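Home | Set-Up | Daily Use | Care | Contact
Last updated: Monday, August 1, 2022

Section 4: Setting up the snack table

I wrote this part of the Preddale break room guide after Lucie Petrenko asked me which way the drawer base goes. Good question! I got it wrong myself the first time, so please read step 2 before you unpack anything.

1. Clear a spot on hard floor. Carpet makes the base lean, and then you'll be chasing cans.

2. Stack the three base tiers with the gaps for your fingers on the outside, then lower the top onto them. Get a second person for this (Yvette Kennedy is usually up for it).

3. Slide the whole thing back until the top meets the metal rail. Stop there — don't shove, or you'll scuff the edge.

4. Put out your snacks and drinks. I like the chips at the back and the cans closer to me, so I'm not reaching over an open soda.
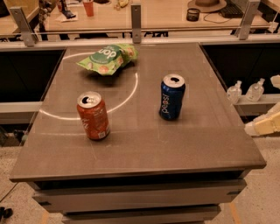 5. Check for wobble. Press down on each corner in turn. If one dips, take the top off and restack the base. Please don't fold up a napkin and call it done!

Note: The white ring is only a guide for where shared snacks go. Your own drink can sit anywhere you like, though I'd keep it away from the front edge.

Caution: The top is not a step. Mahmoud Fawzy has heard this from me already.

Clearing up afterward

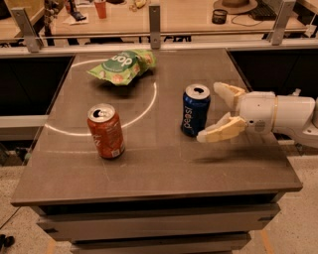 I do the cans first, every time, and I pick each one up before deciding where it goes, because an open can with a little left in it makes an awful mess of a trash bag. Pour leftovers down the sink and rinse. A can with a dent, like the Pepsi, goes in recycling with the rest. Chip bags go in the regular trash — shake the crumbs out over the bin first. Then wipe the top with a damp cloth, going gently over the white line, and dry it with a towel. Leave the cloth on the hook by the sink when you're done.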